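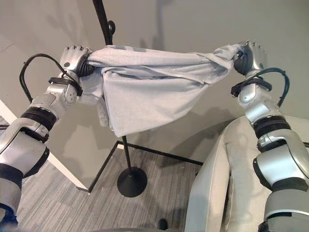
What's the best way to store a zip hoodie if I don't have drawer space?

Fold it in thirds and stand it on edge on an open shelf, or put it on a wide-shouldered hanger if you have the rail for it. Zip it up most of the way first, so the front stays flat and the neck doesn't flop over.

I get that one in my inbox a lot, so it goes at the top of the page now. On to the hoodie.

The Nasell Zip Hoodie, heather gray

I've been selling this one out of my little shop for a couple of years and it's still the thing I wear myself when I get home. It's a midweight fleece, nothing fancy, with a full front zip and a hood that's big enough to go over a ball cap. I went through a whole pile of samples before settling on it (my hallway looked like a laundromat) and most of them were either thin as a T-shirt or so stiff you could stand them in a corner. The Nasell is soft straight out of the bag and gets a bit softer after the first few washes.

Color is heather gray, on the light side. I know people want black. I had a black run from the same mill and it picked up every bit of lint in the county, so I dropped it. If I find a better black I'll put it up.

How it fits

Pretty much true to size, with room for a shirt under it. I'm between a medium and a large and I wear the large – sleeves come down over my wrists, body hits just below the belt. If you like things snug, go down one. The cuffs are ribbed and they do hold their stretch, though if you're a sleeve-pusher like me they'll loosen up after a season and then tighten again in the wash.

A large weighs 600 grams on my kitchen scale. The Urthorpe pullover I used to carry came in at 852, same size, and you really felt it by the end of the day. Lovely sweatshirt, but I kept hearing from people who only wore it in January. This one I wear from the first cool morning right through to spring.

The zipper

Metal, thin teeth, runs all the way to the collar. I was fussy about this! Cheap zips wave after a wash, where the fabric shrinks and the tape doesn't, and you end up with a front like a lasagna noodle. Mine has a very slight ripple near the bottom after a lot of washing and I can live with it. Close the zip before it goes in the machine. If it gets sticky, rub a plain candle or a bit of bar soap down the teeth and run it up and down a few times.

Washing and drying

Cold wash, inside out, with other soft stuff. Keep it away from towels or you'll be picking fuzz off it all week. No fabric softener, please, it coats the fleece and makes it go flat and kind of greasy feeling.

For drying, I do low heat until it's barely damp and then take it out and give it a good pull side to side and top to bottom, shake the hood loose, and hang it up to finish. Don't wring it. I know it's tempting when you've hand washed it in the sink and it weighs as much as a dog, but twisting is what drags the side seams around to the front. Roll it in a towel and lean on it instead.

Pilling: yes, a little, under the arms and wherever your bag strap rubs. It was worst in the first month for me. A fabric shaver sorts it out in a couple of minutes.

Things people have asked me

Does it shrink? Mine lost a touch in the sleeves the first time through the dryer and nothing I could notice after that. If you're right on the edge of a size, buy the bigger one and skip the dryer.

Can I print on it? Sure, the front is split by the zip so most folks go for the back or the left chest. I don't do printing here, but I can send blanks. For a bigger order ask me before you buy, as I don't always have every size on the shelf.

Is there a matching bottom? There's the Dvorak jogger, in a gray that's close but a shade darker. I wear them together and I think it looks fine – my sister says otherwise.

Shipping and swaps

I pack orders in the evening, usually after 7, and they go out the next working day. It'll come folded in a paper mailer. Limit is 2 per order while stock is low, and I'll lift that when the next boxes turn up.

If the size is wrong, send it back unworn with the tag on and I'll swap it. You pay to send it to me, I pay to send the new one out. Please try it on before you cut anything off! Small and extra large run out first, and if yours is showing as sold out you can leave your email in the box and I'll write when it's in.

Sizes: S, M, L, XL
Color: heather gray
Closure: full-length metal zip
Weight: 600 g in a large
Care: cold wash, low dry, no softener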